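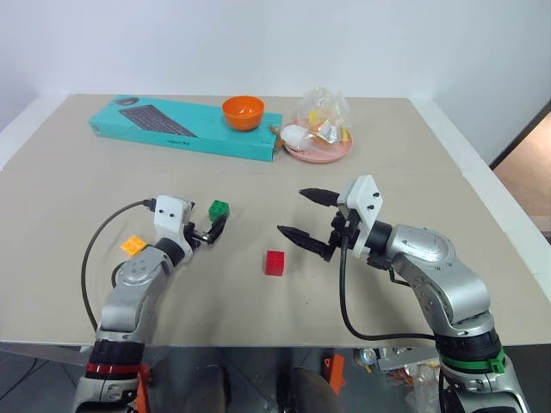

Setting up the Lanar player for film night
Section 4: Picture, sound and the settings you should turn off

By Primo Barbieri
Jul 12, 2020

We use cookies to remember your preferences. Accept | Manage settings

You have the box under the television, the Joltel app on your phone and a sign-in that works. If any of those is missing, go back to section 3. The maker's own leaflet says the player is "ready for cinema" at this stage. I would not sit down with a film yet. The factory settings were chosen to look good on a shop floor, and a shop floor is a poor place to watch anything with a plot.

4.1 Before you change anything

1. Switch on the television first, then the player. The leaflet claims the order makes no difference. On two of the three sets I tried, it did.

2. Open Settings, then System, then Version. You want 2.13 or later. Older versions lose your picture choices each time the player goes to sleep.

3. If an update is offered, accept it and leave the player alone. The progress bar stops at 99 per cent for several minutes and then goes back to 40. Ignore it.

CAUTION: Do not pull the plug during an update. There is a recovery menu, in theory. I have never got it to open and neither has Thitima Jitpraphai, who edits these guides and is more patient than I am.

4.2 Picture

4. Pick a film you know well. A superhero film with plenty of night scenes will do the job, as they tend to be graded dark and cut fast. Avoid animation for this part, as it looks fine on nearly any setting.

5. Go to Settings, then Picture, then Mode. Choose Film. Do not choose Blockbuster, which makes faces orange and skies the colour of mouthwash. Kanokwan Nilsuwan wrote in after the last edition to say she likes Blockbuster. She is welcome to it.

6. Turn off True Flow. It invents extra pictures between the real ones, and a costly fight scene comes out looking like a daytime soap. The television may have its own version under another name, so look there too.

7. Set Frame Match to On. Films will then play at the speed they were made for. The screen may go black for a second or two when a film starts.

8. Find a scene in a dark room or an alley. Raise Black Level one step at a time until you can make out the folds in a black coat, then go back one step.

NOTE: The player offers to do step 8 for you with Smart Scene. It raised the black level so far that the villain's lair looked like a dentist's waiting room. Leave it off.

9. Save your choices with the Save button at the foot of the page. Pressing Back throws them away without asking.
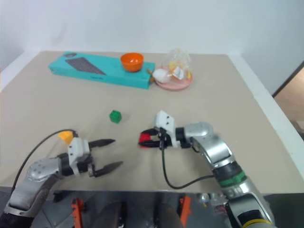

4.3 Sound

10. Go to Settings, then Sound, then Output. If you use the television's own speakers, choose Stereo. If you have a sound bar, choose Pass Through and let the bar do the work.

11. Leave Theatre Wrap off. The advert promises helicopters above your head. You get the same helicopters with an echo on them.

12. Turn Speech Lift to Low. Medium and High make the talking clearer and everything else thinner, so that a collapsing bridge sounds like dropped cutlery. Jokes muttered through a mask are hard to catch even so. Use subtitles.

13. Play a loud scene, then a quiet one straight after. If you are reaching for the remote every time, turn on Night Mode, even in the afternoon.

CAUTION: Turn the volume down before changing Output. The player may jump to full volume for an instant.

If lips and voices do not match:

a. Stop the film, go back to the menu and start it again. This cures most cases.
b. If not, open Sound, then Delay. Move it in small steps while watching somebody speak in close-up.
c. If you reach 217 milliseconds and it is still wrong, the fault lies with the film file or the service. Try another title before you blame the box.

4.4 Ratings and the family lock

The lock is the part I trust least. It goes by whatever rating the film service sends, and some services send nothing. The player treats a film with no rating as suitable for everyone. I would have done it the other way round.

14. Go to Settings, then Family, and choose a four-digit code. The starting code is 0000. Every child in the country will try that first.

15. Choose the highest rating that can be played without the code.

16. Tick Hide Titles as well as Block Titles. With Block alone, the posters and trailers still show on the home page, and a trailer for a violent comedy can be quite enough of one.

17. Tick Ask For Unrated. It sits on the second page, under Other, for no reason I can find.

18. Test it. Search for a film that should be blocked and try to play it. Then try again from the Yimyam tile, which ignored the lock entirely until the May update.

NOTE: The code does not cover films already stored on a USB stick. If that matters to you, take the stick out.

4.5 Messages you may see

Error 652: The player thinks your cable is too old for the picture you asked for. Sometimes it is. Try the other socket on the television before buying anything, whatever the help page recommends.

"Title not ready": Wait, then press Play again.

"Enjoy better with Joltel Plus": An advert dressed as a warning. Press Back. Your films will play as before.

Next: Section 5, Making a watch list and stopping the player adding to it

Share this page: 13 shares | 2 comments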